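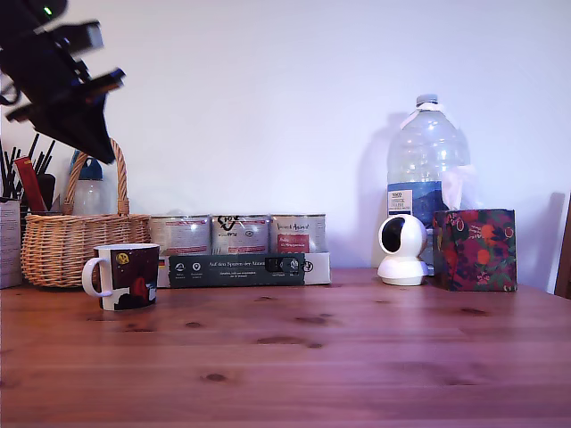 The Basket Stays

Every pine table in the country has a basket on it, and no basket in the country has ever held what it was bought for. Mine was for bread. I paid a woman at the Erkbridge market for it one August, carried it home over my arm like a girl in a fairy tale, and served bread from it precisely once, to guests who wanted crackers.

It has since been a home for batteries, a colour chart from a paint store, takeout menus and a single curtain ring. The tall handle makes it impossible to stack, shelve or put in a cupboard. A basket with an arched handle is a commitment, like a piano.

I took the matter to Borghild Eklund, who has been clearing other people's tables in Pardale for longer than she likes to say and who charges by the afternoon. Her view is that a table against a wall will always grow a back row. First comes the basket, then a bottle of water behind it, then pens, then some leaflet stood on end so that you'll remember to read it. "You won't read it," she said. "It's scenery now."

Her method is brutal. Everything goes on the floor, and things come back only when someone in the house asks for them by name. In one Haugen kitchen she tried this on a family of 4, and after a week the table held a mug and the salt. They were miserable. By the second week the basket was back, and the pens had followed it.

Mugs, she concedes, are beyond reform. The ugly one with the emblem on it will outlive the good set, the dishwasher and very possibly the marriage. She keeps one herself, from a ferry line in Lallik that went under years ago, and won't hear a word against it.

What she does insist on is bare pine at the front. Knots are there to be looked at, she says, and a varnished board with a clear stretch of grain forgives a great deal of nonsense along the wall. Wipe it with a damp cloth, dry it straight after, and keep the mail off it until supper.

I have managed this for six days. The curtain ring is still in the basket.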